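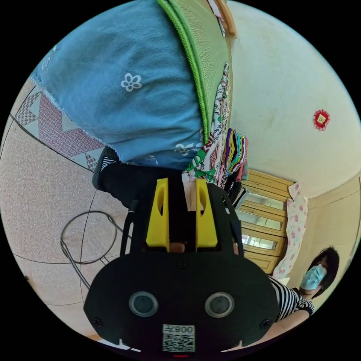 Livum publica la versión 2.0 de Vudow, su software de planificación y percepción para manipulación de textiles

La nueva versión incorpora un estimador de pose para lentes de ojo de pez, un planificador de agarre sobre tela deformable y una herramienta de revisión de demostraciones

Julio. Livum, desarrolladora de software para manipulación robótica, anuncia la disponibilidad general de Vudow 2.0. El paquete cubre el recorrido completo entre la captura de demostraciones con pinza de mano y la ejecución de la política de control en un brazo: sincronización de señales, reconstrucción de trayectorias, segmentación de prendas, entrenamiento y despliegue.

La versión 2.0 está orientada a tareas domésticas con ropa y otros textiles: recoger, separar, extender, doblar y apilar. Son tareas en las que el objeto cambia de forma durante el agarre y en las que los modelos basados en geometría rígida dan resultados poco repetibles.

Estimación de pose

El módulo de localización visual-inercial se ha reescrito. La versión anterior rectificaba la imagen antes de extraer puntos característicos, con pérdida de información en la periferia. Vudow 2.0 trabaja directamente sobre la proyección de ojo de pez y aplica el modelo de distorsión en la etapa de optimización. El área exterior al círculo útil se enmascara de forma automática, al igual que el cuerpo de la pinza y los dedos, cuya posición en la imagen es prácticamente constante.

El cambio afecta sobre todo a las secuencias en las que una tela ocupa la mayor parte del campo visual. En esos casos el estimador descarta los puntos situados sobre material deformable y se apoya en elementos fijos del entorno: juntas del suelo, marcos, muebles, esquinas de pared. Las superficies acristaladas reciben un peso menor por los reflejos.

Cuando el número de puntos fijos cae por debajo del umbral configurado, el módulo marca el intervalo como degradado y propaga la pose con la unidad inercial durante un máximo de 600 milisegundos. Superado ese límite, el segmento queda excluido del entrenamiento salvo que el usuario indique lo contrario.

Planificación de agarre sobre tela

El planificador representa cada prenda como una malla de 508 nodos, ajustada a la superficie visible y completada en las zonas ocultas mediante un modelo aprendido. Sobre esa malla se calculan candidatos de agarre en bordes, esquinas y pliegues, ordenados según la probabilidad de sujetar una sola capa.

Los bordes deshilachados y los estampados de alto contraste eran la principal fuente de falsos pliegues en la rama 1.x. El nuevo segmentador separa textura y relieve en dos salidas independientes, y solo la segunda interviene en la selección del punto de agarre.

«Un motivo impreso y una arruga pueden producir gradientes muy parecidos. En la versión anterior los resolvía la misma red y el error llegaba hasta el planificador. Ahora se puede inspeccionar cada salida por separado y saber en qué etapa se originó el fallo», explica Ming-te Wei, responsable de percepción en Livum.

En pilas de prendas con varios colores y estampados, el planificador trata cada región contigua como hipótesis de objeto y aplaza la asignación definitiva hasta el primer contacto.

Revisión de demostraciones

Vudow 2.0 incluye Fimis, una herramienta de escritorio para revisar y depurar demostraciones antes del entrenamiento. Fimis muestra el vídeo, la trayectoria reconstruida y la apertura de la pinza sobre una misma línea de tiempo, y permite cortar, etiquetar o rechazar segmentos sin modificar los archivos originales.

La herramienta aplica 22 comprobaciones automáticas, entre ellas saltos de pose, desfase entre vídeo y apertura, oclusión prolongada de los dedos, saturación de la exposición y aparición de personas en la imagen. Las regiones con personas pueden difuminarse en lote; la máscara se guarda como capa aparte.

«La mayor parte del tiempo de un proyecto de este tipo se va en decidir qué demostraciones se conservan. Fimis deja registrado quién rechazó cada segmento y con qué criterio, de modo que un conjunto de datos se puede volver a generar meses después con los mismos filtros», señala Yhon Villca, responsable de herramientas.

Integración y requisitos

La capa de control se ejecuta como proceso independiente y se comunica con el planificador mediante mensajes con marca temporal. Si el planificador no responde dentro del plazo, el controlador mantiene la última consigna válida y reduce la velocidad hasta detener el brazo. La interfaz de programación está disponible en C++ y Python.

Los proyectos creados con la rama 1.x se importan mediante un asistente. Las trayectorias deben reconstruirse con el nuevo estimador; las etiquetas manuales se conservan. Los archivos de calibración anteriores son compatibles siempre que incluyan los parámetros de distorsión completos.

La integradora Teixeira ha participado en la fase de pruebas con un conjunto de 700 demostraciones de recogida y doblado de ropa en viviendas. Su configuración de referencia se distribuye con la documentación.

Disponibilidad

Vudow 2.0 puede descargarse desde el portal de clientes de Livum. Los titulares de una licencia con mantenimiento activo acceden a la actualización sin coste adicional. Fimis se instala con el paquete principal y también se ofrece como descarga independiente para puestos de revisión sin capacidad de entrenamiento. La rama 1.x recibirá únicamente correcciones de errores.

Acerca de Livum

Livum desarrolla software de percepción, planificación y control para manipulación robótica. Sus productos se utilizan en laboratorios de investigación y empresas de integración.

Contacto para medios: departamento de comunicación de Livum, a través del formulario de prensa de su sitio web.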